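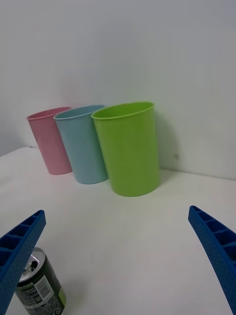 How often do you need to clean the finger pads on a two-arm cell?
Every morning before the first run, and again any time a grip starts slipping. A damp lint-free cloth is plenty for most days.

Looking After the Foley Cell: Photo Gallery

I'm the one who gets the Foley cell going in the morning, and I've been at it since the Tumotholm bench shut down in February. People keep asking me what the routine is, so I'm putting it on one page, with a few pictures to break up all my talking!

First job is the fingers. I open both grippers as wide as they'll go and look down into the ribs (a flashlight helps, the hollow cells love to hang on to crumbs and fluff). Then I wipe the dotted side from the base up to the tip. We swapped the last set after 629 hours, mostly over one rib that had started to split near the root, and I now check that spot with my thumbnail every single time.

Next is the cable on each camera. I run the arm out to its farthest reach by hand, slowly, and watch for the cable going tight. You want a nice lazy loop. The first time I set this up I clipped it way too short and spent a whole afternoon chasing a picture that kept dropping out – rookie stuff, but it took me ages to spot. 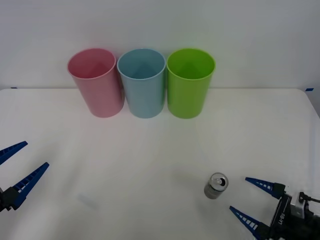
After the cables I do the zero check, one arm at a time, left first. Each gripper closes on the Cesumard gauge block and I write down the reading. Anything over 266 counts means I redo the homing, and if it's still high after that I call Samran Chareonsuk over at Wutdale, who wrote the homing script and always picks up the phone.

The screws come once a week. There are 11 on my list for each arm, and I mark them with a paint pen so a loose one shows up right away. Please don't crank them down! Snug with the short key is fine, and the plastic around them really doesn't like being squeezed. 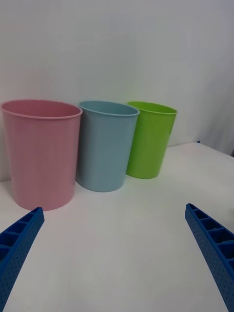
Last thing is a slow warm-up, both arms at up to 73 percent speed, with one hand near the stop button. I listen more than I look at this point. A dry joint makes a little chirp on the way down, and once you've heard it you'll pick it out from across the room. If I get the chirp, that arm stays parked until it's been greased.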